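Tredley Allotment Association
Minutes of the site meeting, 2018-02-11

Present: Firouzeh Hosseinzadeh (chair), So-ying Chiu, Kai-wen Sin, Lok-yiu Au (minutes)
Apologies: Perrine Collet

1. Previous minutes
Accepted with one correction: the tap at Nallach gate is on the east side.

2. Water supply
KS reported that the standpipe on the lower path is losing pressure. The joint below ground is suspected. Quotation from Broltar for excavation and replacement of the pipe is 3,805, excluding reinstatement of the path. LA asked whether the old pipe could be left in place and a new one laid beside it. KS to ask.
Action: KS, before the March meeting.

3. Rents
Plot rent to rise to 40 for a full plot and 20 for a half. Proposed FH, seconded SC. Carried.

4. Boundary hedge
The Chuang side has not been cut. Cutting must finish before nesting begins. SC to confirm the contractor's dates — no cutting after the end of February.

5. Compost bays
PC sent a note by email. Bay 5 contains bindweed root and is closed until cleared. Woody material to go to the shredder pile only.
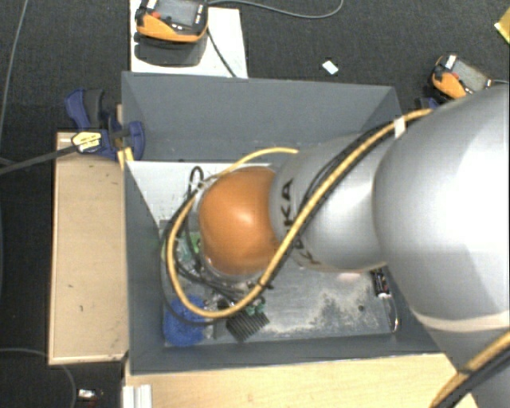
6. Hoses and marking
Hoses are still being left across the main path after use. FH proposed that all shared hoses be replaced with a bright colour when next bought. Green was felt to be too hard to see in grass. LA suggested yellow, as on the thick cable looped along the KUKA arm, and this was agreed. Hoses to be coiled on the hooks by the tap. Existing hoses stay in use until they fail.
Action: LA to obtain prices.

7. Any other business
Shed key: one copy missing. Holders to check and report to SC.

Next meeting in March, date to be circulated.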